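Progress report to the Taltar fund, second period, from the Hallitberg school meals program

We are now in the middle of the second period, and the work goes mostly by the plan. The kitchen in Hallitberg has served 3424 warm lunches until the end of September. In the first period we served 2000, so the growth is good, but it also put more pressure on the kitchen hours than we calculated in the application.

**Enrollment**

At the moment 98 children are registered. Ten of them come from the upper village, Ong, and they joined when the bus line was extended. For these children the lunch must be ready at 12:15, and this changed the order of work in the morning. The cooks start now at 7:30. We pay the extra half hour from the line "other staff costs", which still has money left.

**Food and suppliers**

Stiltivow remains our supplier for vegetables and dry goods. The deliveries were late two times in spring, both times after heavy rain on the road. We have agreed with them that potatoes, onions and lentils come one day earlier than before. Milk we buy still from the farms near Hallitberg, and the price has gone up. I kept the weekly menu as it was, only the fish is now served every second week.

The children eat the lentil soup better than we expected. The cabbage dish comes back half eaten, and we will take it from the menu after the autumn break.

**Equipment**

The second stove was installed in June. The dishwasher which we wrote about in the last report is repaired, and the repair was covered by the guarantee. Plates and cups were bought new for the younger group. We did not yet buy the cold storage cabinet — the offer we received was above the budget, and we are waiting for another one.

**Money**

Spending is a little below the plan, mainly because of the cabinet. If the second offer is also too high, I would like to ask your permission to move money from "transport" to "equipment". Transport costs are lower than planned, as Stiltivow does not charge us for delivery any more.

**Next steps**

- finish the hygiene training for the two new kitchen helpers
- send the parents the short form about allergies again, many did not return it
- decide on the cabinet before the winter

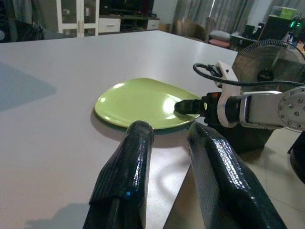
When will the fund receive the full list of costs for this period?

We will send it in December, together with the receipts and the final number of lunches.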